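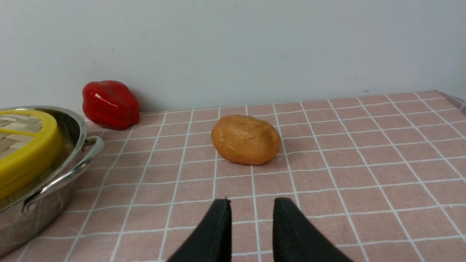

Pramireo is a planning and perception package for kitchen robots, begun at the Montoya workshop in Hernorport by Kasun Abeysekara and now looked after by Ntombi Visser. It takes what the cameras report, settles on an order of work and hands the arm short motions to carry out, checking itself at a rate of five plans per second – a modest pace, though a comfortable one for cooking chores.

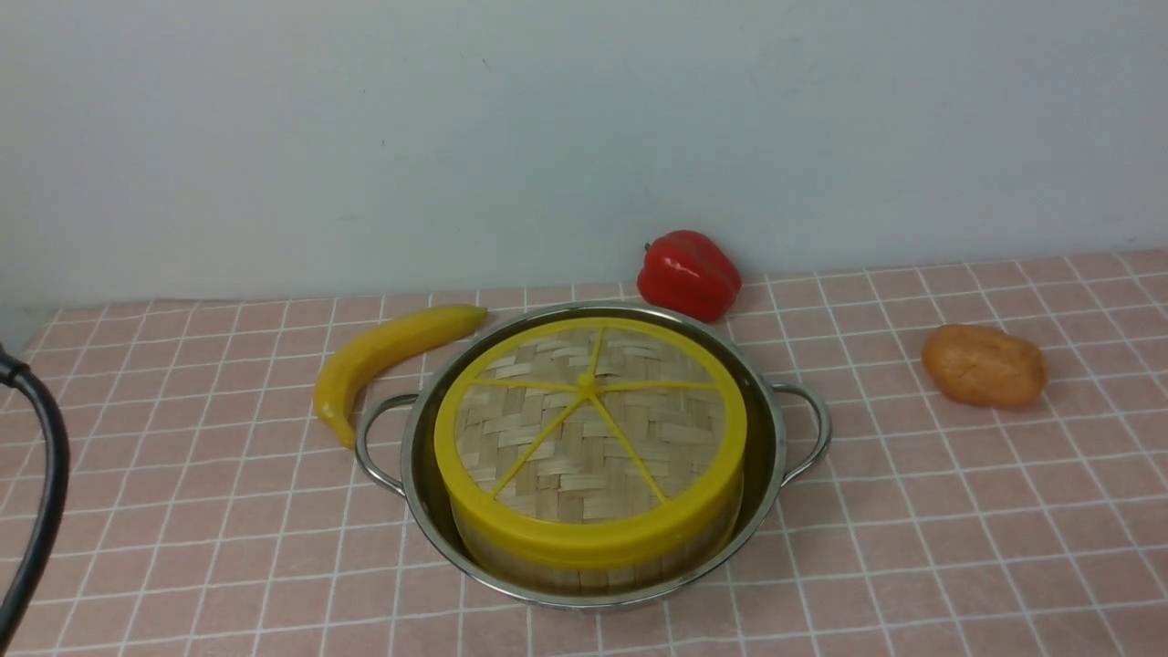 Perception in Pramireo starts with a list of every item on the counter and what each one is resting on or sitting inside. Nested things get special treatment, and a steamer seated in a steel pot, with only a narrow band of metal showing around it, is stored as two objects that share one centre. Shiny walls like those of the pot used to fool the depth filter terribly, so the package leans on colour as well, and a yellow banana or a red pepper on pink tile is a very friendly case for it. The labels were tuned on 1000 hand-marked views, a labour Visser is still fondly teased about. 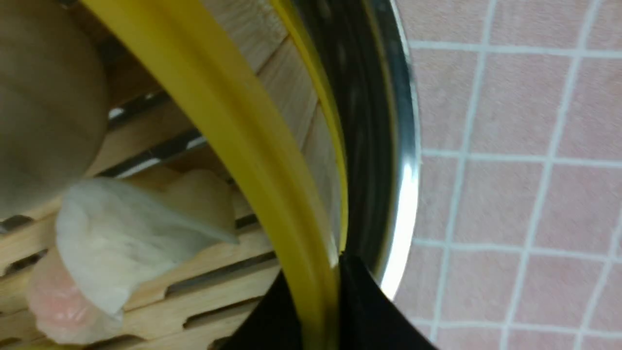
The planner itself, called Bostuvberg, keeps 68 small skills in its library and will happily try another grasp if the first one scores poorly. Each skill carries its own stopping rule, and the whole lot can be replayed from the logs, which hold the last 600 plans. A rewrite of the replay tool was merged in February, and the older log format is still read without any conversion.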